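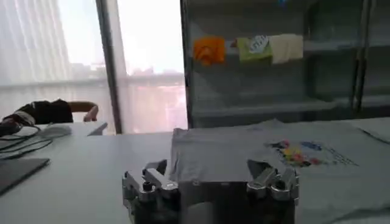

Ticket: T-shirts coming out of the fold crooked
Raised by: Anjana Miah
Area: folding table, Fesham
Status: solved!
Last update: December 31, 2018

Problem
Light grey tees with the colourful print on the front would not fold square. The printed bit is stiffer than the rest, so the side panel crept over it and the hem ended up on a slant. Happened with 6 shirts from the same pile.

Tried first
Folding faster (worse). Folding on the shelf (far worse – don't). Smoothing from the middle outwards helped a lot, but only when there was room to do it, so I looked at where everything gets put down.
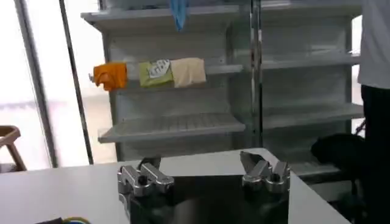
Shelving behind the table, orange cloth and green packet side by side on the middle left shelf.

Cloths now live on the shelf until they're wanted, and I love how much easier that makes things. The right-hand bay had free shelves too, so folded shirts can go there, 8 to a stack. Any higher and they lean.

Next I worked on the table itself. I gave the top a good wipe and pulled each shirt flat by the shoulders before making any fold,

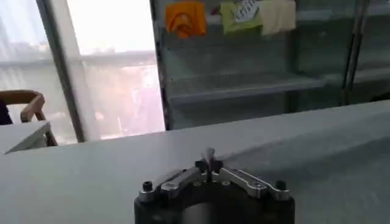
then brought the sides in to the edge of the print and never across it. What a difference! The hem stayed straight on the very first go, and on the next one.

Still open
Plain cloths are soft and slide about. Pinching up the middle and laying it down again seems to get the worst wrinkles out, but I'd like to try it on a few more. 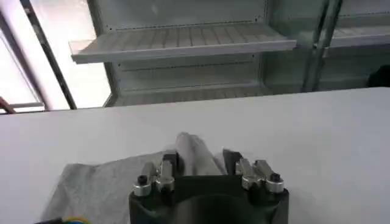
Grey cloth with part of it pinched up into a fold.

If anyone has a neater way with the cloths, please add it under this ticket – I'd be thrilled to try it. Closing the shirt part now.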